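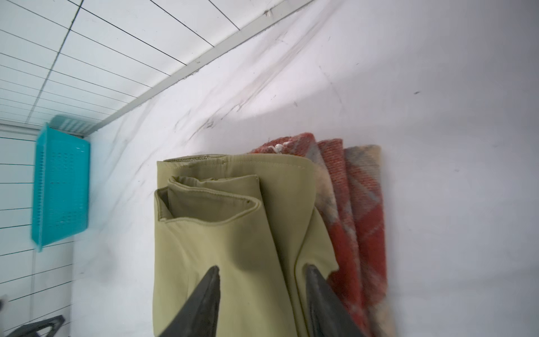

Figure 1. Wrist camera view, right beside the cloth: olive-green item at the gripper fingers, red plaid item next to it.

Prurero: Household Cloth Handling
Progress report to the Skurkberg Fund
Prepared by Noémi Dobos, project lead, Daly site
January 7, 2019

1. Period covered

This report covers work at the Daly site from the release of the second payment to the end of December. It follows the headings in the grant agreement. Spending is reported separately by the finance office and only mentioned here where it affected the work.

2. Where we are

The aim for this period was to move from trial recordings to regular collection of two-armed demonstrations with cloth. That has been done. At the end of December we had 857 accepted demonstrations on the project server, each with joint positions, gripper commands, video from the wrist and fixed cameras, and a written task label.

A demonstration is accepted when the task is finished as labelled, all video streams are complete and a second person has watched it through. Attempts that don't meet this are kept in a separate folder. We have not deleted any of them, as we expect to use some for training the system to recover from a bad grasp.

Collection was slower than planned in the first weeks and faster than planned after that. The slow start was mostly caused by camera cabling, described in section 5.

3. The workspace

The two arms are fixed side by side on one aluminum rail along the near edge of the work area. The floor of the work area is a white marble-patterned surface and there are white tiled walls on three sides. We chose this finish to look like a laundry or bathroom, and because the earlier plain grey backdrop gave us footage that didn't resemble any home.

Cloth is handled on the floor of the work area and put into or taken out of a teal plastic basket with perforated sides. The basket is not fixed down. It is put in a new position between demonstrations, usually toward the back, and the operators have been told not to line it up neatly with the walls.

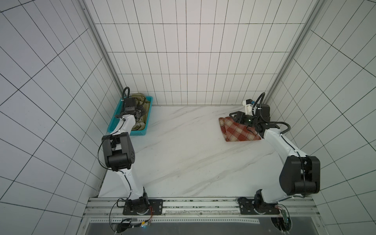 Figure 2. The two-arm workspace. The left gripper is down in the basket with the khaki cloth and the right gripper is on the folded plaid cloth.

Operators control both arms at once from a pair of hand controllers outside the work area. Most people can place a cloth in the basket with one arm within their first session. Using both arms on one piece of fabric takes a good deal longer to learn. Seven operators have now been trained, and all of them have passed the check we agreed on with Brikport, who supplied the control software and look after it under the service contract.

4. What was collected

Tasks this period fell into these groups:

Moving a cloth from the floor to the basket, one arm.
Taking a cloth out of the basket and laying it down.
Both arms working at the same time on different cloths.
Both arms holding the same cloth, to stretch it, turn it or pass it from one gripper to the other.
Folding, starting from a cloth that has already been flattened.

We used 13 different cloth items in total. They include plain and patterned pieces, thin and thick ones, and several with seams, linings or tags. Patterned items were requested by the learning team, who found in the trial data that the model was treating one plain colour as the signal to close the gripper. Since the plaid pieces were brought in, that habit has become much weaker in their tests, although it has not gone away.

The single-arm basket task is over-represented. It is quick, it rarely fails and operators tend to choose it when they are left to pick. From the middle of the period we stopped letting operators pick and gave each of them a printed order of tasks for the session. The share of two-armed work went up from then on.

The hardest group is the one where both grippers hold the same cloth. When the two arms pull against each other the fabric slips from whichever gripper has the thinner bite, and the operator often doesn't notice until the cloth drops. We tried a softer grip setting and gave it up after a few sessions, as it made slips more common. What helped was a change of method. 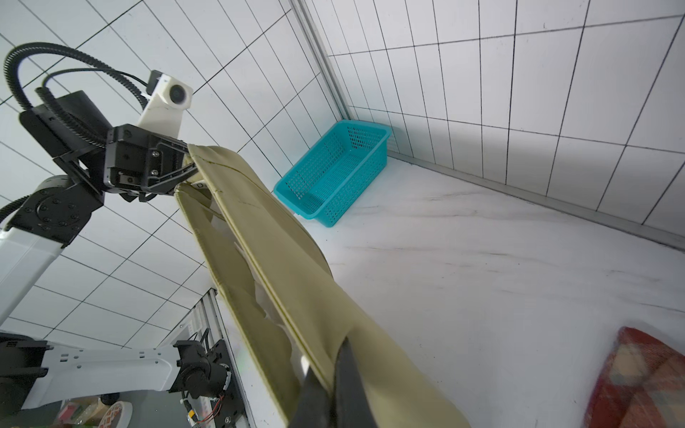
Operators now take the cloth near a seam or a doubled edge with the first gripper, stop, check the wrist view, and only then bring in the second. The pause adds a little time to each demonstration. The learning team asked whether it would teach the arms to hesitate, which is a fair concern, so pauses are marked in the label file and can be trimmed before training. A first model trained with the pauses trimmed has been run at low speed, and it holds on to the fabric more often than the one before it. We would not make any claim past that yet. The test was small and used cloths the model had already been trained on.

5. Problems and what was done

Camera cables. The cables to the wrist cameras run back along the arms, and in the early sessions they caught on the elbow joints when an arm bent sharply to reach the back of the work area. Some recordings lost video partway through. The cables were re-routed with a longer loop above each gripper and the dropouts stopped. A side effect is that a loop sometimes passes through the other arm's camera view. We have left this alone. It will happen in any real installation and the model may as well see it.

Colour. Cloth colours don't match well between cameras. One of the plain items reads as olive green in some of the footage and as khaki or beige in other footage, depending on the camera and the angle. Labels used to name the colour, and different reviewers wrote different words for the same item. Each item now has a short code, and colour words are entered as a list of every word reviewers have used for it. The older labels have been corrected to match.

Blur. The wrist cameras sit close to the fabric, and objects at the side of the view are often soft. This doesn't seem to affect training. It does make review tiring, and reviewers are asked to change over more often than they used to.

Review backlog. By early December recording had run ahead of review. We stopped recording for a short time and everyone reviewed. As part of that, 200 accepted demonstrations were watched again by someone who had not seen them before. The disagreements were nearly all over whether a fold counted as finished. The definition in the label guide was too loose. It now says which edges have to meet and what happens when a cloth has no square corners. Demonstrations that didn't meet the new wording were relabelled as partial.

Loose items near the rail. Tape, offcuts of wire and small tools tend to collect outside the work area, and they show up at the bottom of some camera views. Daly's lab manager has asked for a clear-down at the end of each day. We're doing it, not perfectly.

6. Changes from the agreed plan

The plan listed towels only for this period. We widened this to blankets, covers and similar pieces after the learning team's results on plain colours, with the Fund's agreement by e-mail. There was no extra cost apart from the cloth.

The plan also called for a second workspace to be running by now. It is not. The frame is built and the tiles are on, but the arms are still with Brikport for a controller update. We would sooner wait for the update than start collecting on a version that will have to be matched up later. Until the second workspace is ready, we are running a longer day on the first one, with operators in shorter turns.

Task labels were to be written by the operators themselves. This is now done by the reviewers. Operators were writing what they had meant to do, and in the failed attempts especially that was different from what the video showed.

7. Next period

The work planned for the next period is:

Bring the second workspace into use once the arms are back.
Raise the share of demonstrations where both arms hold one cloth.
Add items that start crumpled in the basket with another item on top.
Record under changed lighting, including with the overhead lights off.
Hold back a set of cloths that are never used in training, for testing only.
Send the Fund a first written result from the held-back set.

The held-back set should have been started earlier. Several pieces we had in mind for it had already been used in practice sessions by new operators, and we couldn't be certain which recordings they appeared in. New pieces have been bought and are stored away from the work area in a labelled bin.

8. Matters for the Fund

We ask the Fund to confirm the wider list of cloth items in writing, so that it can be attached to the agreement in place of the e-mail.

We also ask for a decision on sharing. Two outside groups have asked for access to the accepted demonstrations. The agreement allows sharing after the final report but says nothing about sharing before it. We have no objection to an earlier release, provided the partial and failed attempts go with it and the label guide is included. Replies can be sent to Noémi Dobos at the Daly site.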